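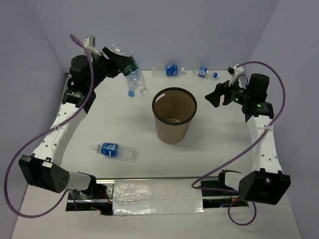 Does a Plastic Bottle Really Turn Into Another Bottle?

Look at the bottom of almost any plastic bottle and you'll find a little triangle made of three arrows with a number inside. Ask people what the triangle means and most will tell you it means the bottle can be recycled.

It doesn't mean that. The number tells you what kind of plastic the thing is made of. Number 1 is a plastic called PET, used for most water and soda bottles. Number 6 is polystyrene, the stuff in some foam trays. Plenty of towns won't take number 6 at all, but it can still have the arrows on it. So when somebody shows you a triangle and says "See? It gets recycled," you're allowed to ask, "Does it? Where?"

Let's follow a bottle and see.

You drop it in the bin. A truck picks it up, along with soup cans, newspapers, and things that shouldn't be there, like garden hoses and diapers. The truck tips everything onto the floor of a sorting plant. Belts carry the pile past magnets, which grab steel cans, and past light sensors that can tell one plastic from another. Puffs of air blow the bottles off the belt into their own pile. People work along the belt too, pulling out whatever the machines get wrong.

Carmela Greco worked at the sorting plant in Verkport for years. I asked her if everything in the bin gets recycled.

"No," she said. "Some of it is trash when it comes in. A jar half full of peanut butter, a bag of bags. We send that to the landfill."

The bottles that make it through are squashed into big bales and sold. That word matters. A bale has to be bought by somebody. If new plastic is cheap that month, buyers may not want the old kind, and the bales can sit in a yard waiting.

Say our bottle gets lucky and is bought. It is washed, chopped into flakes, and melted. Now it could become a new bottle. It could also become carpet, or the fluffy filling in a winter jacket. Those are useful things, but hardly anybody recycles a carpet. Once the plastic is in there, its next stop is usually the dump.

What about paper cups? They look like easy ones, since paper gets recycled all the time. But a paper cup that holds a drink has to have something to keep it from going soggy, and that is usually a thin plastic lining. Peeling the plastic away from the paper takes special equipment, and many paper mills don't have it. In Verkport, cups go in the trash. In Marnov, the next town over, they go in the recycling. Same kind of cup, different rule!

Now for the big numbers. You may have read that a plastic bottle takes 1000 years to break down. Plastic bottles haven't existed for anything like 1000 years, so who sat and watched? The answer is that scientists make estimates, and the estimates are very different from each other. Sunlight, heat, and waves all change the answer. It's fair to say "a very long time." When you see one exact number with no explanation, be suspicious.

Does all this mean you shouldn't bother? Hiba Darwish, who teaches fourth grade in Marnov, gets asked that every year. She tells her class that PET bottles are among the plastics most likely to get used again, so they are worth putting in the right bin. She also tells them that a bottle you fill up at the tap every day beats all of them, as long as you keep using it and don't own nine.

Try this at home: find your town's recycling list and check it against what's in your bin. Some lists want the caps on and some want them off. If the list doesn't say what happens to the stuff after it's picked up, write and ask.

Related
Why Is the Ocean Salty, and Who Checked?
Can Worms Really Eat Your Lunch Leftovers?
What "Natural" Means on a Label (Not Much)
Where Does the Water Go When You Flush?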